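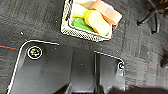
The Vidmar 40 is a referee communication and video review kit for soccer leagues that play without a permanent broadcast crew. It links the referee, both assistants and the fourth official on one closed audio channel, and it delivers replay to a monitor at the side of the field. The system is supplied by Jodell and assembled to order. The monitor stand has a flat base and may be set up on turf, on a paved apron or on an indoor floor such as dark gray carpet, and it requires no anchoring on any of these surfaces. Leagues that already own the Traston headset may keep it in service, as both products use the same connector.

Audio
Each kit contains 4 headsets with a single open channel. Officials speak without pressing a button. The match delegate may listen but cannot transmit. Spare ear cushions are sold separately in foam or gel.

Video review
The review unit accepts feeds from fixed or handheld cameras and stores the full match, including added time and extra time. The operator may mark an incident while play continues and send it to the monitor when the referee signals for a review. Playback is available at full, half and quarter speed. Offside lines are not included in the standard software and must be ordered under part number 771.

Storage between matches

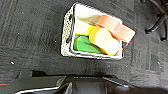
Care and cleaning
Wipe headsets with a dry cloth after every match. Foam cushions should be removed and washed by hand in cool water. Do not use alcohol on the monitor screen. Batteries should be charged before storage and again before the next match.

Ordering
Kit, complete: part number 141
Offside line software: part number 771
Foam ear cushions, pair: listed under Traston accessories

Orders are accepted from leagues, clubs and match officials' associations. Training for operators is provided through Weleo and may be booked for any day except Sunday. Requests for training should be submitted with the order form.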